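The Livano workshop is pleased to report progress on its shared gripper build, led by Rowena Abella.

The controller was rewired in August. Simulated test runs now stand at 1119.
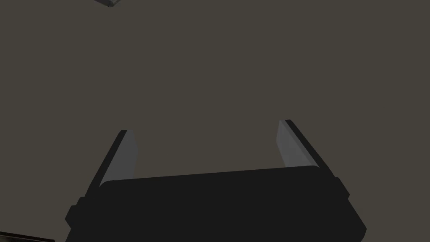 Finger geometry remains the main open question. Members have asked for a wider grasp – the simulated model, with its black fingers splayed outward and gray inner pads, is the version now under review. Comments are welcome until 3 p.m.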